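Project report: trying out the Pludico parcel sorting kit
Valbona Đorđević, group 7

Our class got to pick one automation kit to review, and we picked Pludico right away, because it comes with two arms and two totally different hands! One side has a flat black gripper, the other a hand with real fingers. We wanted to know if beginners could get it sorting bagged goods.

Setup took us two afternoons. The manual is clear on wiring but skips over calibration, so we redid that part on Wednesday – and that was the day it all started to click.

We ran 262 picks in total. The gripper missed 13 of them, mostly on thin, crinkly bags that folded over each other. That's way better than we had guessed (our bet was a lot closer to half).

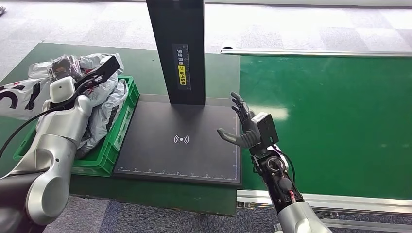
The fingered hand was harder to program but more fun. Small changes to the thumb position made a big difference in how it held soft packages, and we kept a table of every setting we tried.

Next term we want to go for 1,000 picks and compare Pludico with the Buladier kit, if the lab can get one by September.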